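Last updated: 5 June 2024

From: Stamatia Michailidis
To: home-chores list
Subject: Re: Can they tidy up yet?

Volker Görtz wrote:

> I have been on this list long enough to see the same claim come around
> every spring. Somebody shows a machine folding a towel, and by the next
> month we are told that housework is finished. My mother is 80 and would
> like to know when she can stop bending down to pick things up. What do I
> tell her? I don't want a research summary. I want to know which ordinary
> jobs a machine can do today in an ordinary home, with the home left the
> way it is, and which ones it can't.
>
> I will also say that our shop tried one of the packing arms last year and
> sent it back. It was fine with cartons. We don't only pack cartons.
>
> Volker

Volker,

I'll try to answer the question you asked. I've spent most of this spring on small-item tidying for Drerkari, so my view is narrow, and people who work on floors or kitchens should correct me where I'm wrong.

The short version for your mother is that floors are mostly solved, dishes are half solved if she is willing to load the machine herself, and picking things up and putting them where they belong is still a job for a person. I would not tell her to wait for it.

The longer version depends on what you mean by a chore. I've stopped using the word "tidying" in our notes because it covers at least three different jobs:

1. Getting hold of the thing.

For a single object on a clear surface, this is in decent shape. Two fingers with soft pads will pick up most of what is lying around a living room. Thin flat things are still bad. A card lying flush on a smooth bottom gives the fingers nothing to get under, and what a person does without thinking (slide it to the edge, or lift a corner with a nail) takes a lot of practice runs to teach. Thin clear plastic is bad too, because the cameras have a hard time telling where it starts.

Makeup has turned out to be a good test for us. It comes in small sizes and every shape, some of it is shiny, and the owner cares if it gets dropped. Getting a closed compact to stay upright between two pads over a box is fine work for a person with the tool in hand, and most of what we know about grip we learned from jobs like it. 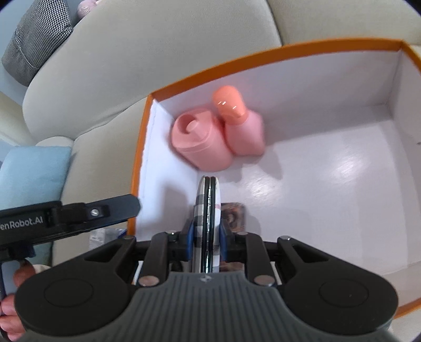 2. Putting it down properly.

I think the demos hide most of the difficulty in this part. Dropping a thing into a box is easy. Setting it in a box that already has other things in it, without knocking over the bottle in the corner, is much harder. The walls get in the way of the fingers, and the tool blocks the camera just when you want to see. A glossy floor makes it worse, as the bright reflections move when the camera moves and the software can take them for edges.

We ran 404 placements in May with the trained model, using one box and one set of items. I won't give a success rate here because Orestis Makris is still going through the recordings and we don't agree yet on what counts. If the compact ends up in the box but lies on top of the card, is that a success? I say yes, Orestis says no. His argument is that a person opening the box would move it. I can see his point, but I don't think your mother would mind.

What I can say is that the failures were dull. There was very little breakage. Mostly the arm let go a little too early, or touched the wall on the way in and stopped, and then somebody had to walk over and restart it. Thirteen of the runs had to be thrown out for camera trouble, so leave those aside.

3. Knowing where it goes.

This is the part I'm least hopeful about for the next few years. In a warehouse each thing has a bin and the bin has a label. In a house, the place for a thing is in somebody's head. Polyxeni Karras sat with three families this spring and asked them where a list of 30 things belonged. People in the same home gave different answers for a good share of the list, and some things had no place at all. They just moved between the sofa and the table. A machine can learn that the pink bottle goes in the box. It can't settle an argument between two people about whether the box should be on the sofa in the first place.

On your packing arm, I'm not surprised. The Urketti people told us much the same, that mixed orders were where it slowed down. Cartons have flat sides and known sizes. Once you put a soft bag or a round jar in the same order, you need a different grip for each, and sometimes a different tool. Gus Schumacher wrote to this list about the Puno trial, where they kept the arm for cartons and had one person do everything else at the next bench. That seems to me a sensible use of the money — better than trying to make the arm do the lot. If you still have the quote from last year it may be worth asking again on those terms.

A few other points, since people always ask me off list:

- Speed. A trained person fills a small box before our arm has finished its first item. I don't think this matters much at home if the thing can work while you are out. It matters a great deal in a shop.

- Training by hand-held tool. It works better than I expected. You hold the gripper and do the job yourself, and the recordings carry over fairly well to an arm. The catch is that people have shoulders and will lean around an obstacle, and the arm on its stand may not be able to follow. We now ask people to keep their feet still.

- Soft furniture. A box on a sofa shifts when you press on it. Do the same job on a table and you will get better numbers, so when somebody shows you numbers, ask what the box was standing on.

- Price. I don't know. Anyone who gives you a price for a home machine that tidies is quoting for something they can't deliver yet.

For your mother, I would get a long-handled reacher and a decent floor robot and look at the question again in a few years. The reacher costs very little and my aunt uses hers every day — mostly for the remote.

Gus, if you have anything newer from Puno, please post it. And if anyone at Sfakianakis is still reading the list, I'd like to hear whether your pads hold up on glossy plastic, as ours need wiping far too often.

Stamatia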